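Long-term review: Lendis L2 worktop arm, with the Quinlan soft-grip kit
Kitchen and Bench Automation, Flustovdale test kitchen
Reviewed after 200 hours of running time

Summary

The Lendis L2 is a six-axis arm sold for light work on a domestic or laboratory counter. It is accurate, quiet and easy to programme. Our unit also developed a cable fault that caused it to drop its load and, on one occasion, to resume movement without a command. The second of these is a safety matter and has decided the score. Readers who already own an L2 should go straight to the section on the fault.

What was tested

The arm was bought at retail price, with the standard controller and the Quinlan soft-grip kit fitted at purchase. The kit replaces the hard plastic fingers with rubberised ones and adds a cable for the finger sensors, which joins the main bundle near the wrist. The base was bolted through the worktop using the supplied backing plate. The emergency stop was mounted on the front edge of the counter, within reach of a person standing at the board.

The test routine is the one we use for every arm of this size. Objects are taken from a plate on the right, placed on a chopping board in the middle, and returned. The objects are toy fruit and small plastic kitchenware, chosen for consistent size and because a dropped strawberry should not cost us a morning of cleaning. A full run is 1,000 transfers. A second routine moves the arm through its whole reach with nothing held, to load the joints and the cable run.

Setting up

Assembly took an afternoon. The manual is clear on mounting and calibration and weak on cabling. It shows the clips in one position only, with the arm folded, and gives no minimum bend radius for the bundle. The clips grip firmly. They also allow no slack to move from one segment to the next, a point which becomes relevant below.

Teaching by hand is good. The arm is put into free mode, pushed to each position and the point stored with a button on the controller. Points can be edited afterwards in the software, which is plain and responds quickly. The software keeps a log of every stop, with joint angles, and this log was the most useful thing in the box once the trouble started.

Performance when working

Repeatability was better than we needed. The arm returned to its stored points throughout the first run with no visible drift. Noise is low enough for conversation at the counter. The rubberised fingers hold smooth plastic well at the default force, and rounded shapes such as the toy lemon gave no difficulty.

Reach is adequate for one working area and no more. We kept the toaster and toaster oven on the left and limited the arm to the middle and right with a software boundary. The arm respected the boundary in all normal running. Owners should note that the boundary is calculated from the joint sensors, so it is only as reliable as the signals coming down the cable. 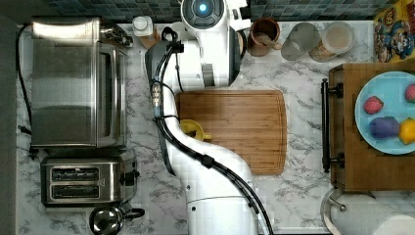

The fault

The first sign came in the second run. The arm stopped part way through a transfer, reported "gripper lost" and released the object it was carrying. Clearing the message restored it. It stopped again 40 transfers later in nearly the same position, with the wrist turned towards the far right of its travel. The log showed the same joint angles, within a degree, for both events.

We suspected a connector and reseated each of them in turn. The fault went away for the rest of the day and returned the next morning. Moving the wrist slowly by hand, with the power on and the controller in free mode, reproduced it at will. Pressing on the bundle at the last clip before the wrist cleared it. With the clip removed and the sleeve opened, one conductor in the Quinlan sensor cable was found broken inside its insulation, at the point where the clip edge had been bearing on it.

The cause is simple. The soft-grip cable is shorter than the main one. When both are clipped as the manual shows and the wrist is turned fully, the shorter cable takes all of the pull. It flexes at the same point on every cycle until it breaks.

The safety matter

A broken sensor wire is a nuisance. What the controller did with it is more serious. On loss of the gripper signal the arm opens its fingers and holds position, and waits for the operator to clear the message. When the broken conductor made contact again by itself, the controller treated the fault as cleared and carried on with the programme. On the third stop this happened while our tester was reaching towards the board to pick up the dropped piece. The arm moved at working speed. The emergency stop was pressed in time and there was no injury.

Two points follow. An arm of this kind should never restart from a fault without a deliberate action by the operator. It also should not release its load by default. With toy fruit the result is trivial; with a full mug or a knife it would not be.

Response from the maker

Lendis answered our report within 2 working days and reproduced the restart on its own unit. Firmware issued in September requires a button press after any gripper fault. We installed it and forced the fault repeatedly with the damaged cable; the arm stayed still each time. The release behaviour is now a setting, "hold on signal loss", but it is off when the arm leaves the factory. Quinlan supplied a longer cable free of charge. It is not yet included in kits on sale, and must be asked for.

Advice to owners

Install the September firmware before running the arm again.
Turn on "hold on signal loss" in the gripper menu.
Remove the last clip before the wrist and replace it with a loose fabric tie.
Turn the wrist to both ends of its travel with the power off and check that no cable goes tight.
Press the emergency stop before putting a hand inside the reach of the arm, including when it is showing a fault.

Compared with the alternative

The Ollstead bench arm, tested on the same counter last year, is slower and noisier, and its software is poor. Its cables run inside the segments, however, and it requires a key to be turned after every stop of any kind. For a kitchen shared with other people it remains our recommendation.

Scores out of ten

Accuracy: 9
Software: 8
Gripper (Quinlan kit): 7
Cabling: 3
Safety as delivered: 2
Safety with current firmware: 7
Overall: 5

The overall score applies to the arm as sold. We will run the full test again when the longer cable is supplied as standard and the hold setting is on from the factory.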